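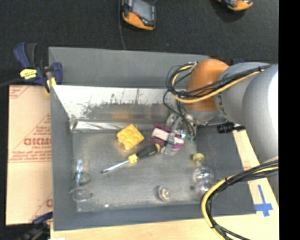 图1　料箱取物工位：夹爪在箱内抓取紫白色物体，周围有黄色块、螺丝刀和带黄盖的透明瓶状容器。

Katomia项目阶段进展报告
报送：Skarnier应用研究资助计划办公室
承担单位：Pemanthorpe自动化实验室
合作单位：Agbenyega分拣系统公司
报送日期：2021年2月5日

一、本期工作概要

Katomia项目研究由人示范、机械臂学习的杂乱料箱取物方法。本期完成了料箱工位的搭建，远程操控和手把手拖动两种示范方式都已投入使用，示范数据开始按统一格式入库。模型训练做了初步试验，结果只供内部选择方向，不作为本期的考核内容。

与任务书对照，工位搭建、操作规程和数据格式三项已完成；示范采集正在进行，进度略慢于计划，主要耽误在透明物品的重复采集和线缆返工上。对外演示的时间仍为五月，目前没有申请延期的打算。

经费支出未超出批准的科目。线缆和夹具的采购比预算多，差额由原定用于备用显示设备的款项内调剂，调剂说明已另行提交。

二、工位和设备

实验室现有2个工位，分别称为甲工位和乙工位。甲工位是图1中的料箱工位，以远程操控为主；乙工位用于拖动示范和新操作员的练习。两处使用同一版控制软件，夹爪开合的零点每天开工前重新标定。

料箱采用灰色硬质箱体，放在浅色木台面上，箱角用夹具夹住。前期试过不固定的做法，夹爪碰到箱壁后箱体会移位，后续轨迹的参考位置随之偏移，那一批记录大多无法使用。改为夹具固定以后，这种情况没有再出现。夹具本身占去了箱角外侧的一部分空间，机械臂从右侧进入时不受影响，从左侧进入时需要抬高绕行。操作规程已规定甲工位一律从右侧进入。

箱底和箱壁内侧有磨损和划痕，金属面反光较强。我们考虑过贴哑光膜，与Agbenyega公司商量后决定保留原状，理由是他们客户现场的料箱也有同样的磨损和反光，模型迟早要面对。乙工位的箱体已贴膜，用来做对照。

机械臂外部线缆在本期返工过一次。原来的走线在末端大角度转动时会绷紧，操作员能感到手柄上的动作与臂端不同步，有时还会触发保护停机。返工后线缆在腕部上方留出弯环，再用扎带沿臂身固定，靠近料箱的一段也加了扎带。返工期间甲工位停用，采集任务转到乙工位，但乙工位没有完整的远程操控设备，只能做拖动示范，因此两种方式的记录数量暂时不平衡。

返工后仍有一个遗留问题。末端伸到料箱右前角时，下方的线束会靠近箱壁，操作员需要放慢动作。现在的办法是不在右前角摆放小件。这样做缩小了物品分布的范围，下一阶段准备换一种较细的护套后再恢复。

三、示范方式

1. 远程操控

操作员坐在工位旁的操作台前，通过手柄控制末端的位置、朝向和夹爪开合。画面来自固定在工位上的相机，操作员在示范过程中不得直接看料箱。这条规定从第二批采集起执行。第一批没有限制，有人习惯侧身去看，动作比画面所能支持的更准，模型得不到同样的信息，学出来的动作在最后一小段会偏。

手柄与末端之间的比例可以调。比例大时接近物品较快，进入料箱后容易碰壁；比例小时动作稳，但操作员要反复松开离合键再重新握住，记录里出现许多停顿。现在的做法是箱口以上用大比例，箱口以下自动切换为小比例。切换处的速度变化做了平滑处理，第一版平滑过度，操作员反映末端“拖着走”，后来把平滑时间缩短，目前没有新的意见。

夹爪开合最初用的是一个按键，只有全开和全闭两种状态。遇到边缘较薄的物品，全闭时常把物品顶开。改为模拟扳机后，操作员可以先半闭，贴住物品再夹紧。已入库的按键式记录没有删除，单独标注，训练时默认不用。

2. 手把手拖动

拖动示范时机械臂处于零力模式，操作员一手扶住臂身，一手控制末端。控制器同时记录关节位置和估算的外力。拖动的优点是上手快，接触感直接，适合需要贴着箱壁把物品拨出来的动作。缺点是操作员的手和前臂会进入画面，遮住物品，图像不能直接用来训练。

我们采用的补救办法是先拖动一遍，再让机械臂按记录的轨迹自动重放一遍，同时录像。重放之前要把物品放回原位。放回的精度决定重放能否成功，刚体尚可，软的和会滚动的物品经常对不上。台面上方加装了一台投影设备，把拖动开始前的画面叠加到箱内，供操作员对照摆放。投影在贴膜的乙工位看得清楚，在甲工位的金属箱底上反光太强，基本看不清，所以重放采集全部放在乙工位。

3. 两种方式的分工

根据本期经验，暂定把直接抓取、换角度抓取和连续取多件交给远程操控，把沿壁拨动和从缝隙中抽出交给拖动。两种方式的记录在数据库里用同一格式，但带有方式标签。训练试验中混合使用的效果尚无定论，见第六节。

四、物品和任务设置

物品集由Agbenyega公司提出初稿，实验室补充，现共27种。其中有工具、带盖的瓶状容器、小盒、塑料块、包装袋和透明杯。选择时没有追求种类覆盖，重点放在彼此会干扰的组合上，例如细长的螺丝刀架在塑料块边上，透明容器挨着反光的小件。

每次示范前按随机表抽取物品并放入箱内。随机表只规定放哪几种，不规定摆放角度，放入时由摆放人从箱口上方松手。叠在一起的不拆开，滚出箱外的重新放。摆放人与操作员不得为同一人。早期没有这条要求，操作员会下意识地把物品摆得好抓，后来抽查录像时发现，相关记录已降级为练习数据。

任务指令分为两类。一类是指定物品，操作员从杂乱的箱内取出指令中的那一件；另一类是清空料箱，顺序由操作员自定。指定物品时允许先移开遮挡物，移开的动作也算在同一条记录内，并打上分段标记。分段标记由操作员踩脚踏开关完成，漏踩较多，事后需要补标。

透明物品是目前最费时间的一类。透明杯放在灰色金属箱底上，画面里只剩边缘的亮线和反光点，操作员常常要从不同角度试探才能确认位置。深度相机在这类物品上的返回值缺失或者落在箱底，现有的点云显示对操作员没有帮助，反而会误导。采集透明物品时已改为只显示彩色画面。

螺丝刀的问题在另一处。夹手柄比较稳，但手柄常被其他物品压住或靠住，操作员转而去夹杆部，提起后工具会绕夹点转动，碰到旁边的物品。规程没有禁止夹杆部，只要求提起后稍停，等摆动减小再平移。训练时如果把停顿当作无用片段剪掉，这一点就学不到，所以数据清理脚本里专门加了例外。

扁平物品贴在箱底时，夹爪需要倾斜进入，一侧指尖先着底。此时末端受力接近保护阈值，停机次数较多。我们把阈值在向下方向上略微放宽，其他方向不变。放宽前请设备供应方的技术人员核对过负载条件，书面确认存于项目文件夹。

五、操作员和采集管理

目前有5名操作员通过考核，可以独立采集正式数据。考核内容包括在规定物品上连续完成取放、紧急停止操作、手柄失联后的处理，以及填写采集记录。未通过的人员可继续在乙工位练习，其记录不进入正式库。

操作员之间的风格差别比预想的大。有人接近物品时走弧线，有人先到正上方再垂直下降；有人抓空后立即重试，有人先退到箱口以上重新看一遍。我们没有强行统一，只规定抓空后须把夹爪完全张开再重试，并保留抓空的片段。每条记录带有操作员代号，代号与姓名的对应表单独保管，不随数据提供给合作单位。

单次连续操控时间做了限制。长时间操控后，抓空和碰壁的次数增加，操作员自己往往察觉不到。现在到时系统会提示休息，提示后仍可完成手上的一条，之后手柄锁定。执行初期有操作员反映提示太频繁，查看日志后发现练习时间也被计入，已改正。

采集记录每日由值班人员检查。检查项目为画面是否完整、时间戳是否连续、夹爪状态与画面是否一致、指令与实际取出的物品是否相符。出现过一次时间戳漂移，原因是甲工位的采集主机在更新系统后没有重新启动对时服务。受影响的记录中，漂移较小的已按控制器日志校正，其余作废。对时检查现已写进开工清单，不通过就不能开始录制。

指令与物品不符的情况多出在名称上。物品初稿里有两种塑料块名称相近，操作员听到指令后拿错，自己也认为拿对了。现在指令屏幕同时显示名称和参考照片，并修改了其中一个名称。旧记录按录像重新核对过。

六、训练试验

本期用已入库数据做了小规模的模仿学习试验，目的是检查数据能否正常使用，并比较几种处理方式。试验在甲工位上进行，测试时有人值守，速度限制在示范速度以下。

单独的、周围没有遮挡的物品，多数能取出。塑料块和小盒表现较稳定，瓶状容器立着和躺着时差别明显，躺着时夹爪的朝向经常偏。透明杯目前基本不能取出，常见的现象是夹爪停在反光点上方后闭合。遮挡较重时，模型有时会反复触碰同一件遮挡物，不会换地方。示范数据中有移开遮挡物的完整片段，但数量偏少，漏标也多，暂不能判断是模型的问题还是数据的问题。

保留抓空片段的一组，在抓空后重新尝试的能力明显好于剔除的一组。代价是首次闭合偏早，夹爪尚未到位就合上。下一步准备只保留抓空之后的恢复部分，把抓空前的接近动作降低权重。

混用拖动和远程操控数据时，沿壁拨动的动作有改善，直接抓取没有改善，有几种物品还略有变差。拖动轨迹的速度曲线与远程操控差别很大，估计与此有关。统一重采样之后再比较。

限制操作员直接看料箱之前和之后的两批数据也做了对比。后一批训练出的模型在夹爪最后下降的一段偏差较小，与我们当初修改规程时的判断一致。第一批数据因此只用于预训练。

以上结果没有做足够次数的重复，不适合引用为性能指标。正式评测方案正在与Agbenyega公司商定，双方对“取出”的定义还有分歧。对方要求物品放进目标盒并且保持原有朝向，我们认为朝向应当另列一项。

七、安全和设备异常

本期没有发生人员受伤。拖动示范时操作员必须佩戴护目镜，另有一人守在急停按钮旁。远程操控时，伸手进入料箱前须先按下暂停，并在操作台上挂牌。曾有一次摆放人在未挂牌的情况下伸手扶正物品，当时机械臂处于暂停状态，没有动作。事后组织全体人员重新学习规程，并在暂停解除前增加了一次按键确认。

保护停机主要有三种原因：碰箱壁、末端向下受力过大、线缆牵拉。线缆返工后第三种已很少见。碰箱壁仍是新操作员最常见的错误，练习时已在软件里加了虚拟边界，靠近箱壁时手柄会振动。正式采集中没有启用振动，原因是操作员一旦依赖它，就不再注意画面里的箱壁。

夹爪指尖的橡胶垫磨损快于预期，边缘翻起后会粘住薄膜包装。现改为定期更换，更换日期写入采集记录。更换前后的夹持力有细微差别，需要在训练数据中保留这一字段。

八、存在的问题

第一，透明物品的采集效率低，按目前的速度会拖住整个物品集的进度。可行的办法是增加一个低角度的相机，让操作员看到杯沿与箱底的高度差。相机支架的位置与左侧夹具冲突，需要重新设计。

第二，分段标记依赖脚踏开关，漏标率高，补标占用了原本用于检查的时间。准备改用夹爪状态和末端高度自动生成初始分段，操作员只做确认。

第三，乙工位缺少完整的远程操控设备。甲工位一旦停用，远程操控采集就全部中断，线缆返工期间已经出现过这种情况。补齐设备所需费用可在现有设备科目内解决，但需要资助方同意变更采购清单。

第四，Agbenyega公司提供的现场料箱样品与实验室使用的箱体高度不同。箱体变高后，机械臂腕部上方的线环可能碰到箱沿。样品到货后需要先做空载走位，再决定是否修改走线。

九、下阶段安排

下阶段为期12周，工作按以下顺序进行。

先完成自动分段和低角度相机两项改造。改造期间甲工位仍可采集不透明物品，避免停工。

随后补采透明物品和遮挡较重的组合，每种物品的远程操控记录达到任务书规定的下限后再转入下一种。右前角的摆放限制在更换线缆护套后取消，并补采该区域的数据。

拖动示范继续在乙工位进行，重点是沿壁拨动和扁平物品。软包装是否保留在拖动任务中，视重放成功的情况而定，如果多数不能重放，就全部改用远程操控。

评测方案定稿后，在甲工位做一次完整的内部评测，结果连同原始录像一并报送。五月的演示拟采用清空料箱任务，现场由参观人员挑选放入的物品，同时展示一段操作员的远程示范。透明杯是否列入演示物品，到内部评测后再定。

数据方面，将整理出第一版说明文档，写明字段含义、已知缺陷、作废规则和各批次之间的规程差别。对合作单位开放的范围按协议执行，录像中出现人员面部的部分先行处理。

十、需要资助方协调的事项

1. 同意将乙工位远程操控设备列入采购清单，总额不变。

2. 确认五月演示的场地。若在Pemanthorpe实验室以外举行，需要提前了解台面承重、供电和安全隔离条件，运输和重新标定的时间也要计入。

3. 就评测中“取出”的定义给出意见。如资助方对物品朝向没有要求，我们建议把朝向列为附加指标，单独报告。

附件目录
附件一　工位布置及走线修改记录
附件二　远程操控与拖动示范操作规程（现行版）
附件三　物品清单及参考照片
附件四　作废数据登记表
附件五　经费支出明细及调剂说明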